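Community Help > Work and Employment > Changes to your job

Asked to spend part of my shift "teaching" the packing robots, is this normal?

Posted by Zimham_lates

I work in a packing and returns unit, 2 till 10 shift, been there six years. In June we were told the company is bringing in robot arms for the returns benches, and that before they arrive some of us would be "recording demonstrations". I was put on the list without being asked. What it means in practice is that you stand at a table with a gripper in each hand and do your normal job with those in place of your fingers, over and over, while it all gets recorded. Pick up, turn round, open, close, put back.

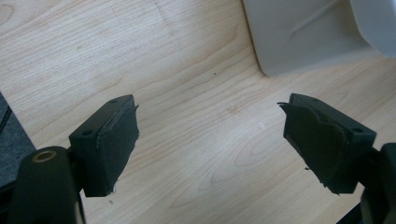

My target on the bench is 165 items a shift. On recording days I do half the shift on the bench and half on the grippers, and so far my target has not been changed on the system, so I show up as under. My supervisor says "don't worry about it" but will not put that in writing. By the second hour my thumbs and the backs of my hands ache, which I never get on the bench. There has been no mention of extra pay.

I have three things I would like to know. Can they just move me on to this? Should the target come down? And am I training my own replacement? I don't mind new kit, I just want to know where I stand before I say anything. We have no union here but there is a staff rep.

Posted by Despina Rallis

I did this for four months at Athanasiadis and then moved on to running the cells, so I can tell you how it went for us.

Whether they can move you depends on your contract. Look for wording like "other reasonable duties". Most warehouse contracts have it, and recording would probably fall under it if it is on your normal shift and at your normal rate. If it starts to take up most of your week that is a change to the job and worth getting proper advice on.

The target should come down, and you should get it in writing. Send your supervisor an email saying "I understand that on recording days my bench target is reduced, please confirm the figure". Keep it short and friendly. If no reply comes, you still have the email. Two people at our place had it brought up at their reviews months later and the only one who got it removed was the one with an email. 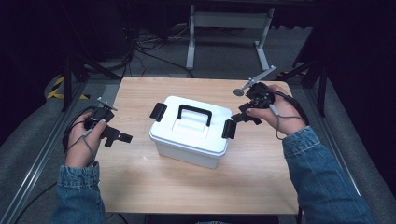
On the aching, report it now and don't wait until it is bad. Ask when the risk assessment for the recording tables was done and who it covers. Part of the strain comes from how you hold the things. With a handled storage box, say, you have a latch at each end of the lid and a gripper in either hand, thumb on top and fingers wrapped under the grip, so your grip never gets a rest in the way it does when you use your bare hands. We ended up with ten minutes off after every forty, and changing over from fiddly tasks to easy ones at the break. It helped a lot. Ask for the table height to be looked at too. Ours was set for someone much taller than me.

As for replacing you, I can only say what happened with us. There were 14 on returns when it started and there are nine now. No one was made redundant, but people who left were not replaced, and the agency staff went first. The work that stayed is different. You do less lifting and repeating and more sorting out of whatever the arm has dropped or refused, and some people found that more tiring because you can't get into a rhythm. I liked it. My friend on the next bench hated it and went over to goods in.

If you turn out to be good at the recording, ask about the operator jobs early, before they are advertised. Ours were filled mostly by people who had already put their hand up.

Posted by gotovley_dave

They gave us a £500 one-off payment for doing it at Gotovley, so ask. We only got it after the whole shift asked together. Might be different at your place. Also the robots broke down all the time the first winter so I wouldn't panic.

Posted by Vangelis Tsoukalas

I agree with most of what Despina says. I am a staff rep at Nulico and would add a few points.

Ask what is being recorded besides the movement. If there is video or sound, you should be told what it picks up, who can see it, how long it is kept and whether it can be used for performance or discipline. We asked for a written statement that it would not be used for discipline and got one after two meetings.

Take it to your rep as a group matter, even if only three or four of you are on the list. The pay, the target and the breaks are the same for all of you, and it stops one person being seen as the awkward one.

On jobs, ask for the staffing plan for the returns benches. They may say there isn't one yet. Get that answer written down with the month on it, and ask again when the arms are delivered.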